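Getting gripper width out of your wrist video, without a sensor
Reading time: 4 min

If you've been recording demonstrations with a hand-held gripper, you'll know the pose side is fairly well looked after these days, and it's the opening width that tends to get left for a rainy afternoon. We put it off at Undwood for most of a year! This page walks through the way we do it now, using Bolen (our little labelling and replay tool), and you should be able to get through it in one sitting with a cup of tea beside you.

1. Pick a clip and load it

Choose something short and plain for your first go. Ours is a desk clip of 405 frames, with a pen holder on a white tabletop. Open it in Bolen, scrub along until both fingers are well apart, and mark that frame as your "open" reference. Then find one where they're fully closed and mark that too.

The dark fingers stand out nicely against the pale surface, so the segmenter has an easy time of it. Keep an eye on shadows, though (the holder throws a soft grey one to the right), and raise the darkness threshold a touch if the mask starts creeping into them. 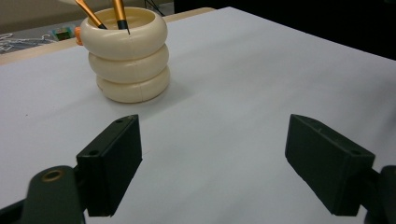
2. Mark the inner faces

Draw a line down the inner face of each finger in your open frame. The screw holes make handy anchor points for the tracker, and I'd use those before anything on the scuffed plastic. Do the same in the closed frame, then press Fit.

3. Smooth the width signal

The raw curve will be jittery. A median filter with a window of 5 takes care of most of it. Go much wider and you'll start rounding off quick grasps, and your policy will learn to close late, as ours did for one rather frustrating November.

4. Export and replay

Export to the Suletwood format and replay it in the simulator before you train on anything. If the fingers close before they've reached the object, check your timestamp offset first. Once you're happy, run the batch script over the whole folder; nearly 2,000 clips went through overnight on our oldest desktop.

Contact: the Bolen desk at Undwood | © Undwood | Back to top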